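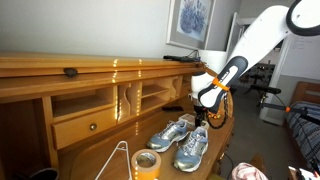
Pourquoi la colle de peau lâche-t-elle au bout de deux jours sur les placages de Camberg ?
Parce qu'on la chauffe trop, et trop longtemps. Le pot passe la matinée à 80 degrés alors que la fiche de l'atelier, celle que tout le monde a signée, demande nettement moins.

Cahier d'atelier, mars, restauration / collages

8 h 10. Repris le guéridon Camberg. Le placage du plateau s'est relevé le long du fil, côté fenêtre, sur une bonne longueur de main. Au doigt, ça sonne creux presque jusqu'au centre. J'avais écrit dans ce même cahier, avant-hier, « collage superbe ». Je laisse la mention, elle servira à l'éducation des générations futures.

Soulevé la feuille à la spatule fine. La colle dessous est brune, cassante, elle part en paillettes. Aucune accroche sur le bâti. Côté placage, un film lisse et brillant, comme du vernis à ongles. Donc gélifiée avant le serrage, ou morte avant même d'être étalée. Bayu penche pour la gélification : il faisait froid dans l'atelier et on a cherché les cales pendant un temps infini. Moi, je penche pour le pot.

8 h 45. Vérifié le thermostat du bain-marie. La molette indique 60. La sonde de Nabila, plongée dans la colle, indique 80. Recommencé avec le vieux thermomètre à alcool, au cas où la sonde aurait de l'humour : même chose. La molette a probablement glissé sur son axe quand on a démonté le capot pour le nettoyage. Qui l'a remontée ? Mon écriture figure dans le registre d'entretien. Passons.

9 h 30. Jeté toute la colle du pot. Odeur de bouillon oublié dans une voiture. Nabila a ouvert les deux fenêtres sans faire de commentaire, ce que j'ai trouvé très bruyant.

Nouvelle préparation :
Colle de peau en perles, lot Rurkatetti (le sac ouvert, pas celui de la réserve).
Eau froide, à hauteur des perles plus un doigt.
Gonflement deux heures, couvercle posé.
Chauffe à 60 vrais degrés, contrôlés à la sonde.
Pas d'urée pour l'instant, on change une seule chose à la fois.

Gilang voudrait qu'on mette de l'urée tout de suite, pour gagner du temps ouvert. Il a sans doute raison sur le fond, mais si ça tient, je veux savoir pourquoi. La dernière fois qu'on a changé la colle, l'eau, le serrage et la lampe d'un coup, on a obtenu un résultat excellent et parfaitement inutilisable.

11 h 50. Colle prête. Elle file bien du pinceau, se brise en gouttes en bas du filet, couleur thé clair. Test entre pouce et index : poisseuse, puis elle tire. Rien à voir avec la mélasse d'avant-hier.

Trois éprouvettes, toutes en chutes de noyer sur chêne, fil croisé :
A, supports à température d'atelier.
B, supports chauffés sous la lampe avant encollage.
C, comme B, plus un voile de colle très diluée passé la veille sur une chute qui traînait (merci Larasati, qui encolle tout ce qui traîne).

Serrage entre panneaux, papier kraft en séparation, cales tièdes pour B et C. J'ai écrit les lettres sur les éprouvettes au crayon gras, et cette fois sur la face que la presse ne touche pas.

14 h 20. Lucrezia a appelé pour le guéridon. Le client le voudrait pour un vernissage à Storow. Je lui ai dit que le meuble était « en phase d'observation ». Elle a demandé si ça voulait dire qu'il s'était décollé. J'ai répondu que l'expression était plus large que ça.

Pendant ce temps, nettoyage du bâti. Eau tiède au coton, gratter à l'os, éponger, recommencer. La vieille colle d'origine part bien mieux que la nôtre, ce qui est vexant quand on pense à son âge. Trouvé dessous une trace de crayon, un « Raju » très lisible et un trait d'équerre. Relevé au calque avant de recouvrir. À ranger dans la chemise Camberg, pas dans la mienne, où les choses disparaissent.

Pour mémoire, le devis comptait 2 000 euros pour l'ensemble, finition comprise. Au rythme actuel, il vaudrait mieux que je ne calcule pas mon taux horaire. Larasati l'a calculé quand même.

16 h 40. Trop tôt pour démonter les éprouvettes, et je les ai donc regardées. Un bourrelet de colle régulier sur B et C, maigre et discontinu sur A. Ça donne un petit point à Bayu : le froid n'aide pas. On peut très bien avoir eu un pot trop chaud et un bâti trop froid, ce qui fait deux coupables et arrange tout le monde.

Recalé la molette du bain-marie sur son axe, vis bloquée, trait de peinture rouge en face du 60. Contrôle à la sonde après une demi-heure : 61. Ça ira.

À faire demain matin :
Ouvrir A, B et C au ciseau, noter où ça casse (bois ou joint).
Si B ou C casse dans le bois, recoller le plateau dans la foulée, lampe sur le bâti, cales tièdes et presse déjà réglée à blanc.
Préparer les cales AVANT la colle. Bayu me demande de le souligner, le cahier ne souligne pas, voilà des majuscules.
Racheter des perles, le sac ouvert touche à sa fin.
Rappeler Lucrezia, avec un vocabulaire plus étroit.

17 h 55. Bain-marie éteint. Sonde rincée, rangée dans le tiroir de Nabila, pas dans le mien.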